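We use cookies to remember your settings and to see which pages of this guide are read most. Accept all | Manage choices

Search the guide Enter a keyword Go

Hostine Capture Guide
Section 6. Recording two-handed removal and refit tasks

This is our favorite section of the guide! Part removal is where head-view recording really earns its keep. Both hands work on one object, the object has to line up with something fixed, and the person wearing the headset looks exactly where the useful information is. In the Pradmont study, policies trained on removal and refit clips learned the approach to a part much sooner than policies trained on pick-and-place alone, and we still get excited looking at the rollouts.

The steps below use the countertop espresso machine, task family "water tank." You can swap in any appliance with a part that lifts off by hand.

6.1 Before you start

You need a headset that has passed the fit check in Section 3, a charged recorder, and a task card. Read the whole card before you put the headset on. It is hard to read small print once the strap is tight.

1. Unplug the appliance at the wall. Let it cool completely if it has been used that day.
2. Empty the tank and wipe the outside.
3. Lay a folded cloth next to the appliance, on the side of your stronger hand.
4. Leave the ordinary clutter of the counter where it is. Canisters, scoops and trays are welcome, and the model needs to see them.
5. Run the cord where your sleeves won't catch it.

CAUTION: Never record this task with the appliance plugged in. A tank that tips can spill water into the base.

6.2 Starting a take

1. Stand square to the appliance with your feet still.
2. Look at the part and hold your gaze there until you hear two beeps. The first beep means the recorder has started. The second means the clock is synced.
3. Say the task name out loud in your normal voice.
4. Drop both hands to your sides. Every take begins from this rest pose, so don't skip it.

NOTE: If you hear only one beep, stop and start over. Clips without a clock sync can't be matched to the wrist data, and the Koech aligner throws them out.

6.3 Removing and refitting the part

1. Reach with both hands together. Spread your fingers along the sides of the part so the lid and the top edge stay in view.
2. Lift straight up until the part is clear of its seat.
3. Pause for one slow breath with the part in the air. Please don't rush this one! The pause gives the model a clean view of the gap between the part and its seat, and it made the biggest single difference in our tests.
4. Set the part down on the cloth and take both hands off it.
5. Pick it up again, bring it back above the seat, and pause again.
6. Lower it until it sits level. Press lightly on the lid with one hand.
7. Return to the rest pose and look at the finished result until the recorder beeps.

Mistakes are fine. If the part goes in crooked, fix it the way you would at home and keep recording. Corrections turned out to be some of the best training material we have, and a take with a good recovery in it gets its own tag. The one thing to avoid is starting over silently in the middle of a take, because the labeler then sees two attempts under one name.

CAUTION: If the headset slips, end the take before you touch it. A hand coming up to the strap covers the lens and spoils the tracking for everything after it.

6.4 How many takes

Record 15 takes, then rest. Tired hands move differently, and you can see it in the data. Move the appliance a little between takes: turn it, slide it along the counter, put the cloth on the other side.

A full task family is 300 takes, shared among as many people as you can find. Other people can record in the same room at the same time. Keep enough space between you that nobody reaches into anyone else's task, and agree on who is using which surface before the first beep.

6.5 What the method gives you

The Clellstead test set holds 900 clips, none of them used in training. On it, the model that saw paused takes placed its predicted grip on the correct sides of the part far more often than the model that saw the same takes with the pauses cut out. The recordings were otherwise identical, so we feel good about recommending the pause for every lift-off part. We haven't tried it yet on parts that twist or slide out sideways. If you do, send us your clips. We would love to see them!

Results in this section were last updated 17th January. Twist-off lids get their own task card in September.
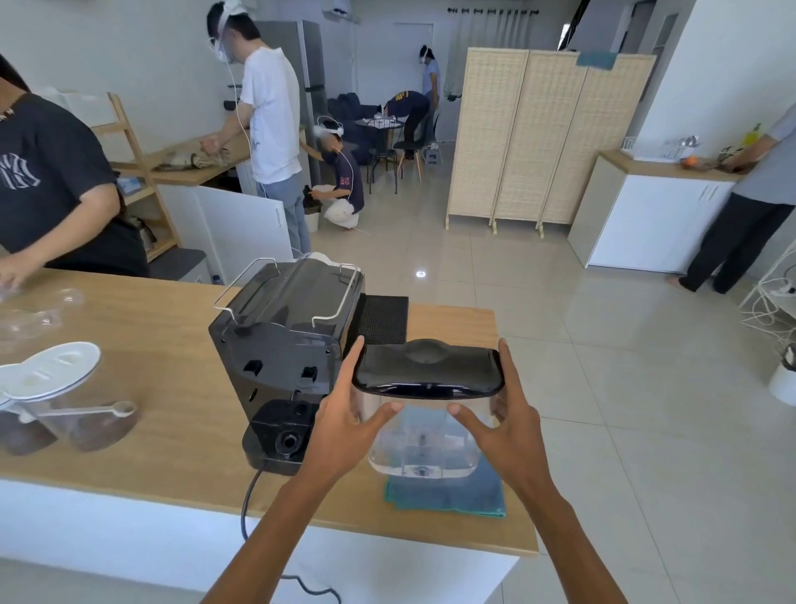
Once your takes are saved, leave the recorder switched on until the light turns solid, then go to Section 7 to check the sync and tag your recoveries.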